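Task Sequencer (robot software)

From Kestetti, the shared notes on tabletop robot software. Last edited 15th July.
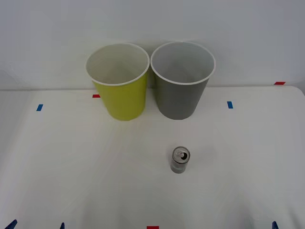

A task sequencer is the bit of software that decides what a robot arm does next. It sits above the motion planner (which works out how to get the arm from one spot to another) and below whatever person or program hands out the job. I've been writing and rewriting these for years, mostly for small tabletop jobs with cups and cans, so this entry leans that way and I make no excuses for it!

How it works

You give the sequencer a goal, say "can inside the gray cup," and a list of skills the arm knows. Each skill has conditions that must hold before it starts and changes it promises to make. Pick needs a free gripper and an object with a known pose. Place needs something in the gripper and somewhere to put it. The sequencer chains these together until the goal comes out true on paper, and then it sends them off one at a time and checks after each one.

That checking step is where I spend my life. In Mirlow, the sequencer I use most, every object gets a small record with a name, a pose, a color and a confidence score, and the whole record is refreshed before each skill starts. My first version only refreshed at the start of a job. Please don't do that. Nudge one cup with the wrist and everything after it is aimed at a place where the cup used to be.

Cups that nearly touch

Two cups standing rim to rim are a lovely test. A depth-only detector likes to merge them into one wide blob, and then the planner tries to grasp the middle of it. Splitting on color first fixes most of that when one cup is yellow-green and its neighbor is gray, though a gray cup on a whitish table gives the color step less to work with, so I keep the depth edges as a second vote. Shiny cans bring their own trouble (holes in the depth map, mainly), and I fit a plain cylinder to whatever points survive.

Retries and giving up

Mirlow allows 7 retries per skill by default. I find that generous and set mine lower. The Coutinho planner plugin has a time limit of 20 seconds per plan, after which it hands back its best partial path, and you do need to look at the flag that says it's partial. I missed that flag for most of one October.

See also: behavior trees, grasp planning, Wumilmont log viewer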